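3.2 Sediment sampling and shoreline survey

The nourished reach at Elness Beach was divided into 13 cross-shore transects, each running from the dune toe to the seaward limit of the placed fill. Surface sand was collected at the berm crest, at mid-slope and at the waterline. In total, 163 samples were retained for grain-size analysis. Samples from the transect next to the Malhotra jetty were left out, as the fill there had been reworked by the contractor before the first survey.

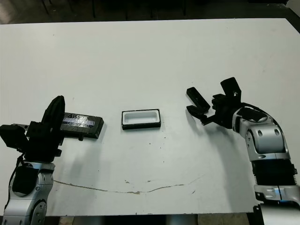
Figure 2. Tabletop with two robot arms and a small black-rimmed tray.

Median grain size was computed from sieve data with the Cluno routine, using the same mesh series as the borrow-site cores. Fill sand was coarser than native sand at all but 2 transects, both at the sheltered western end. Shell content was recorded separately and did not enter the median.

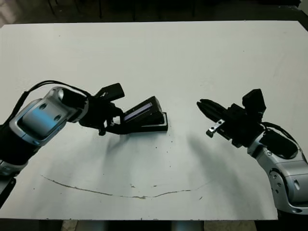
Berm width was measured from the dune toe to the first clear break in slope. The baseline survey was made in November, before pumping began, and the repeat survey followed the same lines. Berm retreat averaged around 30 percent of the placed width, with the largest losses downdrift of the Iltari outfall. Profiles were plotted in plan with the landward limit at the top – a nearly straight line across the sheet, much like the far edge of the white table between the two arms – and retreat was read as distance from that line. No correction was made for wave setup.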